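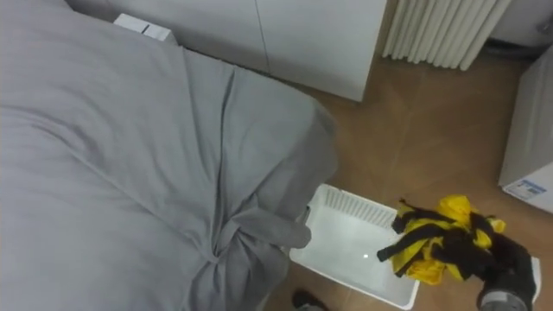 How many tidying-up examples before I stop, and should I redo the messy ones?

Jurgita Dambrauskienė
27 April 2023

Hello all, and thank you for the kind welcome last time! We're recording a "put the clothes in the basket" task in a bedroom, driving the arms by hand, with the head camera running throughout. I've got 247 goes saved so far. My trouble is that the strappy things are a nightmare. With a yellow and black garment the gripper can have a good hold of the bunched-up part, right over the rim, and the straps are still dangling every which way. Sometimes I let go too early and have to pick it up again. On top of that the corner of the duvet hangs over the edge of the bed into the top of the basket, so it's partly in the way. Do I delete those goes, tidy the bed and start afresh, or are they worth keeping? And is there a sensible number to aim for?

Fammont

Keep them, please! I threw out every clumsy go on my first project and was sorry for months, as the thing I trained had never once seen a dropped sleeve and simply froze when it met one. If you fumbled and then put it right, that's a lovely example of putting it right. I'd only bin the ones where you gave up halfway or the recording stopped early. Do put a short note against each one (clean, second try, abandoned) while you still remember, it's miserable going back through 465 of them with a cup of tea as I did.

As for the duvet, leave it in some and move it for others. Shift the basket about a bit as well, or it will learn the spot on the floor and not the basket.

Plorevar

3000 minimum

Kneževič

I wouldn't let that number frighten you, it depends so much on how varied your clothes are. For one room and one basket I'd train on what you have now, watch where it goes wrong, and then record up to 100 more of just that. My guess would be the straps. Try holding the top a little higher and further in over the basket before you open the gripper, and wait a moment for the dangly bits to settle. Slow is fine, but try to be the same sort of slow each time, and if two of you are taking turns at the controls, write down who did which.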